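About Skostbridge

Iida Kokkonen and Onni Turunen started Skostbridge because they wanted a tabletop robot arm that ordinary people could learn to use, and we've been happily fussing over it ever since. 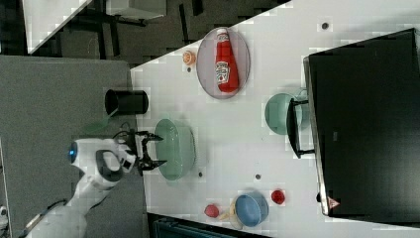 Our kit is called Sarico, and it comes with an arm, a two-fingered gripper and 5 evenings' worth of friendly lessons (Onni wrote them, so expect a few detours!). It costs $2,988, and we pick up the phone when you get stuck. You can add a wrist camera too, and most of our schools do.

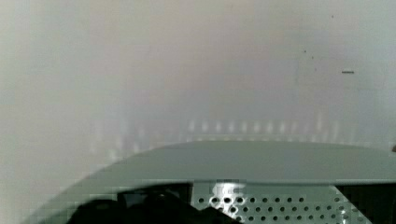 Come and see us

Our workshop in Pritcombe is open every Monday, and the coffee is on us.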